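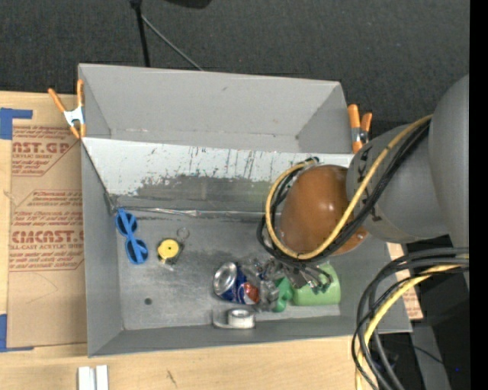
Progress report to the Girnum Fund: endoscope reprocessing at the Fidgate clinics

Reporting period: the second half of the grant, up to the end of May
Prepared by: Negin Bagheri, project lead
For: Charmaine Mabuza, grants officer

1. Where we are

Dear Charmaine,

I send you the second report on the work you are paying for at our three outpatient clinics. The first report was mostly about plans and purchases. This one is about daily practice, and I am glad that there is more to tell. I have kept the same headings you asked for last time, but I have put staffing before equipment, as most of what went well and most of what went wrong comes from there.

In short: the written procedure is in use at all three sites, 41 members of staff have finished the training, and the paper logbooks are closed at two sites out of three. We are late with the third site and with the drying cupboards. The budget is within the limit, with one request to move money between lines, which I explain in section 6.

2. The procedure

When we started, each clinic had its own way of cleaning and disinfecting the endoscopes after a patient. All three ways were based on the instructions of the manufacturers, but they had been copied, shortened and copied again during many years. At Tolentino clinic there were two versions on the same wall. The new procedure is one document for all sites, with an annex for each type of scope.

We wrote it together with the nurses, and this took longer than I had promised in the application. There were many discussions about the leak test. Some colleagues wanted to keep it at the end of the manual cleaning, as they had always done. The final text puts it before the scope goes into the detergent, and after each test the person signs with name and time. I am satisfied with the result, and since March we have changed only small things: the order of two lines in the annex for the colonoscopes, and a clearer sentence about the small caps for the water channel.

The procedure also says what happens if a step is missed. Before, this was left to the person in the room. Now the scope goes back to the beginning, the shift leader is told, and a short note is made. If the scope was already used on a patient, the matter goes to the infection control nurse on the same day. Until now this last situation has not come up in the reporting period.

3. Training and staffing

The target in the application was 41 people and we have reached it. The training is one full day, half of it at the sink and half with the records. Everybody is observed later in normal work by a colleague from another site. I was afraid that people would feel controlled by this. A few did at first, and one senior technician told me so very directly. We changed the form after that conversation: the observer now writes two things the person does well before writing anything to improve. It sounds like a small matter but the mood changed.

Of the people trained, 18 work in the decontamination rooms as their main job. The others are endoscopy nurses and healthcare assistants who cover evenings or sickness. We had underestimated this second group. They do the work less often, they forget more, and they are also the people who are alone in the room after five o'clock. For them we now offer a refresher of one hour every three months, and the clinic managers have agreed to release them for it during paid time.

Two technicians left the Fidgate main site in spring. One post is filled. The other has been advertised twice, and I must be open with you that the pay grade is a problem. The same skills are paid better in the hospital across the river. This is outside the grant, but it touches everything in it.

4. Records and traceability

The Henero tracking system is live at Fidgate main site and at Tolentino. Each scope has a tag, each step is scanned, and the record is joined to the patient record at the moment of the procedure. If there is ever a question about a certain scope, we can find all the patients it was used for in a few minutes. With the paper books we tried the same exercise in the first month of the project, and it took two persons most of a working day.

We checked a sample of 296 cycles at the two live sites. In 89 per cent of them the record was complete from the bedside clean to the storage. This is better than on paper, where many entries could not be read at all, but it is not yet what I want to report to you at the end of the grant. Nearly all the gaps are at the same point, the bedside clean, when the nurse is still looking after the patient and the scanner is on the other side of the room. We have asked for a second scanner in each procedure room - a cheap thing compared with the rest.

The third site, on the hill, is not live. The building has weak wireless signal in the basement, and the decontamination room is in the basement. A cable has been approved by the landlord and the work is booked. Until then they use the new paper form, which has the same steps in the same order, so that the change to the screen will be easy for them.

5. Equipment

The two washer-disinfectors paid from the grant are installed and tested. The second one had to be tested again after the water pressure was found to be too low on the first visit. The supplier came back without extra cost. Since then the weekly water samples have been within the limits, except for one sample at Tolentino which was repeated and was fine. We think the bottle was opened too early, but we have no proof for this, so it stays in the record as a failed sample.

The drying cupboards are late. We ordered them in the first period and the delivery has moved three times. Without them the scopes must be processed again in the morning if they have not been used within the time limit. This costs water, chemicals and above all the first hour of the morning shift. I have written to the supplier and I have a new promise for the coming summer. I would prefer not to give you a month until I have it in writing.

The borescope, which is the thin camera for looking inside the channels, was not in the first plan. You kindly allowed it in the winter. We have inspected every scope at the main site and sent four for repair, all with scratches in the working channel. The repair costs are paid by the clinics. The staff like this tool very much, and they have now a better understanding of why the brushing is important.

6. Budget

We have underspent on training, as the rooms were given free of charge by the clinics. We have overspent a little on the installation of the washers: the floor drain at the main site had to be moved, and nobody had this on the drawing. I ask for your permission to use the rest of the training line for the additional scanners and for the refresher hours. The total does not change. The table with the amounts is sent separately by our finance office, in the format of the Fund.

7. What patients told us

You asked us to include the patients in some way. We left a short card in the recovery area at the two larger sites. Most of the answers were about waiting times and parking, and I have passed them on. But several people wrote that they would like to know how the instruments are cleaned and had felt shy to ask. One person had cancelled an earlier appointment after reading in the newspaper about a problem in another place.

So we have made a leaflet of one page, in simple words, that goes out with the appointment letter. It explains the steps and gives a telephone number. The number has had few calls so far, and the nurses who answer it say the conversations are short and friendly.

8. Risks for the next period

The open technician post is the biggest one. If it is not filled by autumn, the evening list at the main site will have to be made smaller, and I will inform you before this happens.

The second risk is the date of the drying cupboards, as described.

The third is that the project depends too much on me and on the lead nurse at Tolentino. We have started to give parts of it away. The observation visits are now planned by the sites themselves, and the water results go directly to the infection control nurse, with me only in copy.

9. Next steps

- Cable and tracking system at the third site, then closing of the paper books there
- Second scanner in each procedure room, if you agree to the budget change
- A new sample of records, taken at all three sites in the same way as this one
- First round of refresher hours for the evening staff
- Borescope inspection of the scopes at Tolentino and at the third site

If you would like to visit before the final report, the morning is the best time, before eleven, when the room is working but it is still possible to talk. Please tell me some days before, so that I can arrange the gowns and the visitor pass.

With kind regards,
Negin Bagheri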